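Chapter 7
Towels, and Other Flat Things That Aren't

A towel is sold as a rectangle and spends very little of its life as one. Students who have worked through the sheets in Chapter 6 will arrive feeling confident. Terry cloth will see to that. Its loops grip each other, its layers slide when they shouldn't, and its colour, be it peach or otherwise, is no help at all. 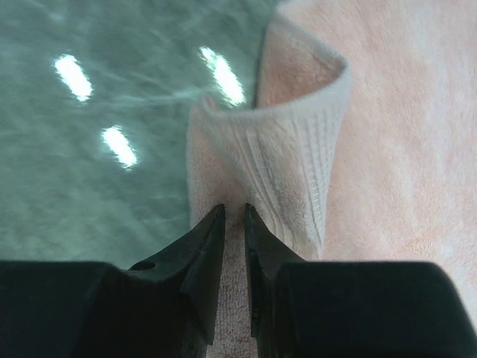 Politis objects that a towel needn't be folded at all, only hung, and that this chapter could be a hook. The objection is noted, and returns in Exercise 3.

We begin by finding an edge. Pick up a towel from its middle and you have a tent; pick it up near a hem and you have something to work with.
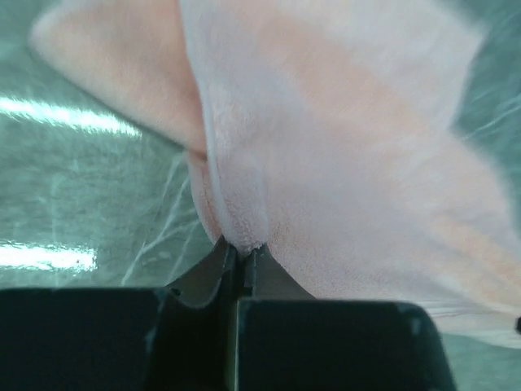
174 Household Textiles

Stripes are the beginner's friend. A crooked fold in plain cloth can hide for weeks in the linen cupboard, whereas a striped one announces itself to visitors.
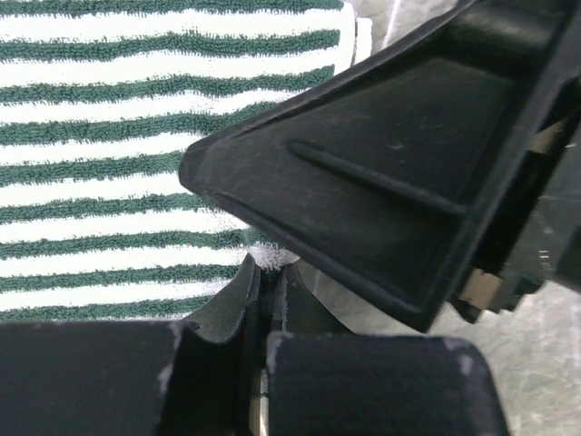
Fig. 7.2 Striped terry, green and white.

The Okwood method, favoured in motels, folds in thirds. The Aker method folds in half and hopes.

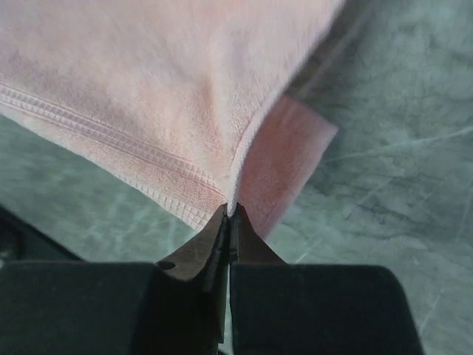 Corners deserve a section of their own. Held by one corner, a towel hangs every way but square, and the beginner starts twisting it. Look for the woven border instead. The flat ribbed band near the hem of the pink towel is easier to follow than the pile, and it leads straight to the next corner. Lay the band parallel to the bench, smooth outward, and begin Exercise 1.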